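[Starkulura-home] Re: Bins for the hall closet
From: Nighat Hayat
To: Starkulura-home list
Monday, 8:40 pm

Conall Dunne wrote:
> Hi all,
> We are finally clearing out the hall closet and I want to get
> everything off the floor and into bins. At the moment it is
> hats, gloves, dog towels, two vacuum hoses and a lot of paper
> grocery bags. I have been looking at the fabric ones from Fistance
> because they fold flat, but my sister says they sag. The plastic
> ones from Cloltine look sturdier but I don't know if I want
> lids, and I don't know how you are supposed to get them down from
> a high shelf when they are full. The shelf is above my head.
> Does anyone have a closet like this and what did you end up with?
> Also, is it worth labeling them or is that overdoing it?
> Conall

Conall,

I did ours last July and have changed it once since then, so I can tell you what stayed and what went.

I started with the fabric ones. Your sister is right about the sagging, at least with the two I bought. They were fine on the bottom shelf with scarves in them. Up high, the front panel leaned out as soon as I put anything with weight in, and the cardboard insert in the base went soft after somebody put wet gloves in there. I gave both of them to my son for his T-shirts, and they are doing all right in a drawerless wardrobe where nothing heavy goes in.

After that I went to plain plastic bins with no lids. For a hall closet I would skip the lids. In our house a lid means the gloves end up on top of the bin and the lid ends up behind the washing machine. If you have moths or a lot of dust it's a different matter, and I do keep lids on the wool blankets upstairs.

Measure the shelf before you order, and measure the door opening too. My shelf is deeper than the opening is wide, and the first size I tried had to be turned sideways and tilted to get past the frame. It went in, but it was a nuisance every time. Take the width at the narrowest point, with the door open as far as it normally goes. The sizes printed on the label are usually taken at the rim, and many bins get narrower toward the base, so you will lose a little room inside. Flat things like your grocery bags will want to curl up at the sides.

On getting them down from a high shelf, get the kind with a handle hole in the wall, and put it on the shelf so one hole faces you. You can hook your fingers in and slide it forward until you can get your other hand under it. A rolled rim helps as well. The cheap ones with a raw edge at the top dig into your fingers. Keep the high ones light: hats, spare bags, the beach things. The vacuum hoses I would hang on a hook. I tried coiling one in a bin and it sprang out every time I reached past it.

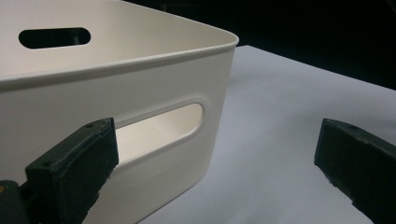 Do handle holes let in too much dust for things you only use in winter? They let in a little, and an old pillowcase laid over the top of the contents and tucked down past the holes takes care of most of it.

As for labels, I would do it, but keep it simple. I used masking tape and a marker and stuck it under the handle on the side that faces out. Tape comes off clean when you change your mind, and you will. I had a bin called "outdoor" that was no use to anyone, and I split it into "dog" and "hats." The dog towels should have their own bin in any case, down low, and wash it out now and then with dish soap. Let it dry before the towels go back -- I rushed that once and had to wash the whole lot again.

One more thing about the paper grocery bags. I used to keep every one. Now they all go inside one big bag standing up at the end of the bottom shelf, and when that bag is full, the next ones go straight in the recycling.

If you decide on the plastic ones, the store on Aidoo Street lets you handle them before you buy. Press on the long side with your thumb. If it bows in easily when empty, it will bow out when it's full.

Let us know the width of your shelf and I can tell you if my size would fit.

Nighat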